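Notes from the back bay: changing over the hand cell

Temitope Odukoya asked me to write something for the newsletter about what I do all day, and as I've spent most of June with my head under one arm or another I thought I'd tell you about the hand cell, which is the one at the Crabtree end with the keyboard you all keep moving.

For anyone who only walks past on the way to the kettle, we have two kinds of end on our arms. There are the white two-finger grippers, which are tough and simple and which I could swap in my sleep, and there are the dark grey hands with the jointed fingers, which are lovely when they behave and a proper nuisance when they don't. Each of them carries a small wrist camera. I look after both kinds, plus the frames, plus the cables (so many cables!), and Clive Tapley does the software side when he isn't being borrowed by Kestia.

My morning round starts at 8 with the wrist mounts. I put a thumb on each one and give it a wiggle, and if it moves at all the screws come out, get cleaned and go back with a dab of thread lock. A camera that has shifted by the width of a hair will still give you a perfectly nice view, and then every pick is slightly off and you spend the afternoon blaming the gripper. I've done that more than once.

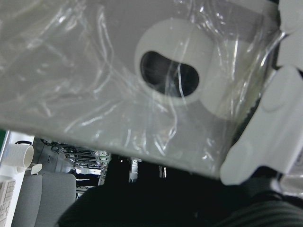
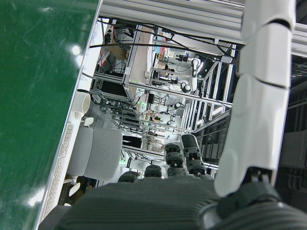 Page last changed: June, by the back bay

So, the two-finger end first. Wrapped boxes are its least favourite thing. Cling-type film creases and throws bright streaks back at the wrist camera, and the handle hole can end up with a wrinkle running right across it, so the software gets a different idea of where the edge is every time you look. Clive has been turning the exposure down bit by bit and it's getting better, though I wouldn't say we've cracked it. My part is the fingers themselves. I wipe them with a barely damp cloth before the film work starts, check the tips for nicks with a fingernail, then run them open and shut 40 times with nothing between them and listen. You want an even hum. If there's a tick in it, take the finger off and look at the slide before you do anything clever.

The jointed hand takes longer. Every finger has its own hinge bolts, and they do creep, so at 1000 cycles I stop the cell, park the arm upright where I can get round it and go along the fingers one by one with the small driver from the Bernari kit. (Whoever has the other Bernari driver, I would like it back please, no questions asked.) Nip them up, don't heave on them. An overtight joint drags on the way back and the finger stops short of where it should be. I brush out the grooves in the palm as well while I'm there, always along the ridges, with an old toothbrush. Bits of cardboard fluff get in there and stay in there for weeks if you let them.

Then there's the overhead run. I know the loops hanging off the beam look a mess, and I've had comments! They need some slack in them all the same. I took them up tight last winter and we lost a connector inside a fortnight, so the loops are staying, and the tangle down the posts is next on my list once the new clips arrive from Tamum. I've ordered 400, which Temitope thinks is mad. We'll see who's laughing by autumn.

The swap from one end to the other takes me a good hour now if I'm left alone. Power off at the frame, tag on the switch, unplug at the wrist before you touch a single bolt, and keep one hand under the end the whole time it's coming away, as it's heavier than it looks. New end on, bolts in finger-tight, then work across from corner to corner. After that it's Clive's turn for the calibration, and mine for a cup of tea.

A few bits of housekeeping while I've got you. Please don't leave things on the desk edges near the arms, even little things, and push the chairs right in when you get up. If you hear a joint clicking, write down which arm and which joint on the sheet by the door. "The noisy one" doesn't help me much. And if anybody fancies learning the bolt check, come and find me before 9, bring your own toothbrush.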